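Is the Hestetex open day worth it if you know nothing about robots?

Laurinda Salgado
My son wants to go in January. Is there anything to watch, or is it all brochures?

Amândio Simões
Went last year. You sit at a screen and follow the robot around a simulated room — very dramatic, for a job involving a shelf.
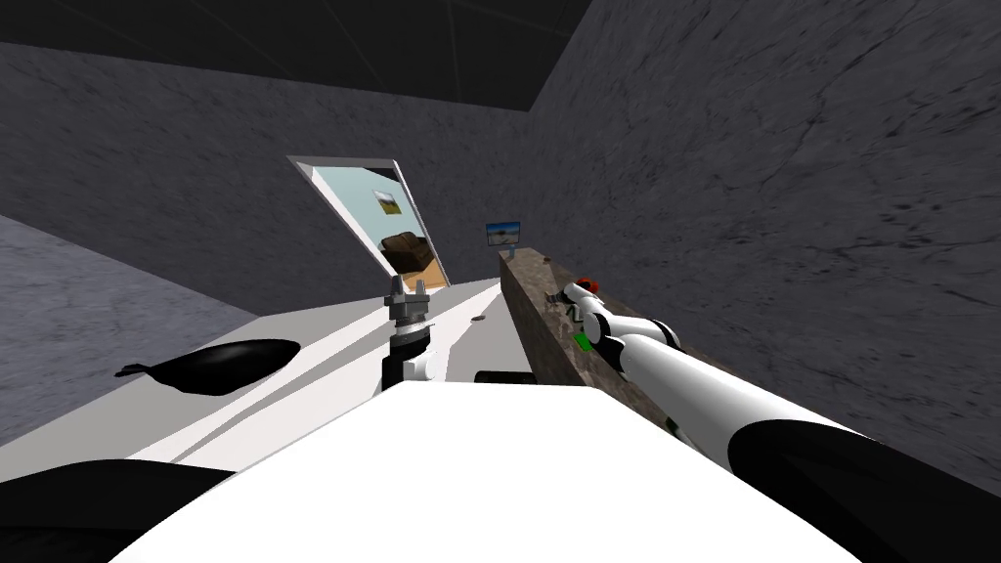 Simulator demo, right arm at the shelf

Budget 16 minutes for the line and eat first.

Louro2733
parking is terrible

Dolamen
Kids loved it. I mostly loved the chairs.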